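How to budget for a small tabletop robot arm (without blowing it on the arm)

Wrote this up after the third email asking. Quick version of how we planned the kitchen-sorting bench at Dorkalville. Arm does pick and place with dishes and pretend food, nothing heavy. If you're doing welding or pallets, wrong page.

Before you start: get your total in writing. Ours had to cover everything, shipping too. The arm quote is never the whole bill.

Step 1. List the objects first

Not the robot. The objects. Write down every single thing it has to pick up, then put the actual stuff in a box and keep it. Soft things, hard things, thin rims, handles. Colanders and mugs go on the list too, even if the arm only has to work next to them, they eat up room and the fingers need to get past.

Soft pieces want a different grip setting than a plate does. Ask the vendor if force is adjustable on the base model or if its a paid add-on. Plattner quoted it as an add-on. Grostetti had it in the base price. That one line changed our ranking.
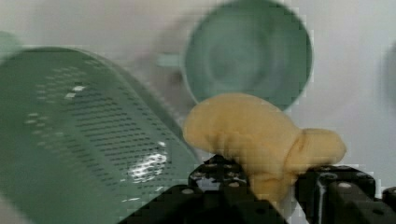 Step 2. Price the gripper on its own line

Don't let them bundle it. You want to know what a replacement costs, because fingers wear out and get bumped. Ask for:

- gripper body
- spare fingers, one set minimum
- the screws (yes really. ours were a weird size)
- cable from gripper to arm
- wrist camera and its mount, if you want one

We put $300 down for spare fingers and hardware and used most of it by October.

Step 3. Measure the table

Reach on the spec sheet is measured with the arm stretched all the way out. You will not work like that. Tape out the area you need, put your objects on it, then compare. If the far objects sit right at the limit, go up a size or use a smaller table. Smaller table is cheaper.

Also check:
- where the base goes, on the table or beside it
- where cables run. Keep them off the walkway
- floor. Carpet is OK but a stand can rock on it, budget for feet or a plate
- somewhere for cases and spare parts to live

Table line in our plan was $200, plain white top. Light tops made it easy for us to spot dark objects, less good for white ones. Try both if you can borrow one.

Step 4. Props

Cheapest part of the whole thing, so people forget it. Plates, bowls, play food, a bottle or two. Mix up shapes and colors. Buy doubles of anything small, small things vanish. $20 topped ours up, rest came out of somebody's kitchen drawer.
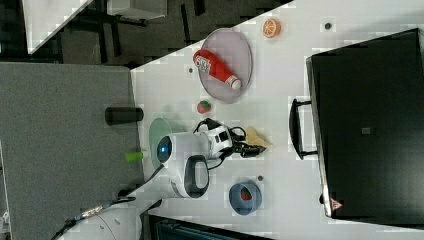 Bench with the arm over the table, plates and food pieces set out.

Step 5. The boring costs

Shipping, import fees, power strip, e-stop if not included, training day, support contract. We held back $2000 for all this and it was not too much. Ustov wanted support paid up front for the year, the others let us go monthly. Ask about software too, some licenses are per seat.

Step 6. Ask for a demo with YOUR box

Send the box from step 1 or carry it over. Vendor demos use vendor objects. Watch for:

- does it drop the soft ones
- can it pick up somthing lying next to a bowl
- how long to reset after a fault
- who has to be in the room

Write down the answers the same day.

Step 7. Put in the order

Get lead time in writing, arm and gripper separately. Ours were quoted apart and the gripper was the slow one. Don't book the training day until both have shipped. Send the PO before Friday noon if your purchasing office is like ours.

Spreadsheet template is coming, still cleaning out our own numbers.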